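How to clear and set up a long desk in a shared office

Last updated 9/13/23

A long desk against a wall is the cheapest way to seat several people, and it is also the first place in any office where things get left. Cups, a lunch plate, somebody's plant, a flask, a charger with no phone on it. This page goes through clearing a desk like that, cleaning it, sorting the cables and putting back what belongs there. It was written for our own rooms at Damville, where the desks are light coloured and show every ring, but the steps will work for most long desks with a smooth wipeable top.

Allow 42 minutes for the first go if you are working alone. After that a weekly tidy is much shorter.

What you need

Two microfibre cloths, one for damp and one for dry
A bowl of warm water with a small squirt of washing-up liquid
A tray or shallow box for carrying things to the kitchen
A second box for things with no owner
A soft brush or a vacuum cleaner with a brush head
Reusable cable ties, the hook-and-loop sort
A roll of masking tape and a pen

You don't need a spray polish. It leaves a film on pale surfaces and paper sticks to it.

Step 1: Take the food off first

Anything with food on it goes before you do anything else. Put plates and cups on the tray and take them to the kitchen in one trip. If a plate has something on it that may still be wanted, ask before throwing it out, then cover it and put it in the fridge with a bit of tape on top saying which desk it came from.

Toy food and display pieces turn up on our desks as well. They don't go in the kitchen. Put them in the second box until you know where they live.

Check flasks and jugs before you tip them up. A lid that looks closed may only be resting on the neck. Carry them upright, empty them in the sink and leave them open to dry.

Step 2: Clear from one end to the other

Start at the end furthest from the wall corner and work along. The temptation is to lift things out from wherever looks worst, but then you are always moving the same objects twice. Put everything into one of these groups as you go:

Stays on the desk (plant, lamp, pen pot)
Goes to the kitchen
Goes back to a person
Goes in the cupboard
No owner

Use a side table or the seat of a chair for the groups if there is no floor space to spare. Small square tables are good for this as you can walk round them. Push wheeled chairs well back before you start, as they have a way of drifting under your feet when you step away from the desk with your hands full.

Keep the "no owner" box where people will pass it. Ours stays out until the end of the month and then whatever is left goes to the cupboard under the Zonley shelving.
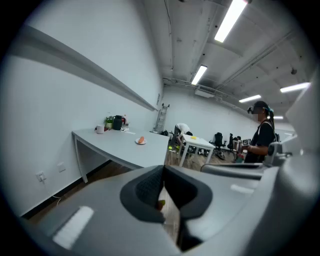 The long desk along the left-hand wall, with the plant, cup and black jug kept towards the back.

Grouping the things that stay near the wall leaves the rest of the top open for work. It doesn't have to be bare. A plant and a cup at one end get in nobody's way, and people are more likely to keep to the arrangement if they are allowed a few things of their own.

Step 3: Dust, then wash

Dust the ledge or rail on the wall above the desk before you touch the desk itself. Dust comes down, so if you leave the ledge to last you will be wiping the desk again. Run the dry cloth along it in one direction and shake the cloth out over a bin.

Next brush crumbs off the desktop into your hand or a dustpan. Don't brush them off the back edge, where they will sit between the desk and the wall.

Wring the damp cloth out until it no longer drips. Wipe in long strokes from the wall towards you, rinse, and move along an arm's length. For cup rings, lay the damp cloth flat over the mark, leave it for a few minutes and wipe again. Ink needs a little surgical spirit on a corner of the cloth; try it somewhere out of sight first, on the underside or behind a leg.

Dry the top straight away with the second cloth. Pale grey and white surfaces look streaky if they dry on their own.

Then do the legs. Thin metal legs collect scuffs near the floor from shoes and chair wheels. Most of them come off with the same soapy water. While you are down there, check that each foot is touching the floor and turn the adjuster, if there is one, until the desk stops rocking.

Step 4: Sort the sockets and cables

Sockets low on the wall are handy but the cables tend to hang down and lie on the floor, where they get caught by chair wheels and the vacuum cleaner.

Follow each cable from the plug to the other end. If there is nothing on the other end, and nobody claims it, unplug it, coil it and put it in the cupboard. Label the ones that are left with a fold of masking tape close to the plug.

Coil up any spare length and fasten it with a cable tie. The coil should be loose, wide enough to put your hand through, and clear of the floor. We fix ours to the underside of the desk with Premus clips, which hold well enough if the surface is clean and dry when you stick them on. Press for a slow count of ten and leave them overnight before hanging anything from them.

Don't run a cable across the walkway, even under a mat. If the desk can't be reached from the nearest socket, move the desk.

Wipe plug faces and socket plates with a dry cloth only.

Step 5: Clean the floor line

Pull out anything stored under the desk and vacuum along the skirting. A dark skirting board shows pale dust very clearly, so it is worth a wipe with the damp cloth afterwards. On wood-look flooring use as little water as you can, and dry along the joins.

If the desk is light enough, two people can lift it a hand's width away from the wall and clean behind it. Lift, don't drag. A long top on slim legs will twist if it is pulled from one end, and the leg fixings work loose.

Step 6: Put things back

Put the plant back first — it needs the most particular spot. Stand it on a saucer if the pot has a hole. Water it in the sink and let it drain before you return it.

Cups and drinks go together in one place, away from keyboards and papers. The far end by the wall suits us. Small items that belong together should go in something: a shallow dish, a lidded tin, a drawer insert from the Qin range or any other. Loose bits next to a jug or a lamp spread out again within a day or two.

Leave the middle of the desk clear. If someone needs a plate there at lunch they can have it, and it goes back to the kitchen with them.

Ladders and other tall things

Clearing a desk often starts people on the rest of the room. If you have a ladder leaning on a wall, decide whether it is in use. If it isn't, fold it if it folds, and put it in the store or secure it to a wall hook with a strap. Keep chairs and small tables out of the strip of floor in front of it.

Light fittings and anything else fixed to the ceiling are outside a desk tidy. Report flickering tubes and dusty vents in the usual way.

Keeping it up

At the end of each day: plates and cups to the kitchen, chairs pushed in.

Once a week: wipe the desktop, dust the ledge, water the plant, empty the "no owner" box if it is full.

Every three months: cables, clips, legs and the floor behind. Our next full one is in November.

Common questions

The top is still sticky after washing. What now?
Usually too much washing-up liquid. Go over it twice with plain warm water and dry it well.

Can I use bleach on stains?
No. It can yellow a white desktop and will mark the flooring if it drips.

How do I stop chairs scraping the desk legs?
Wrap a turn of felt tape round the leg at the height of the chair base. Replace it when it goes flat.

Where do I get more cable ties?
Stationery cupboard, second shelf. The order code is 2294.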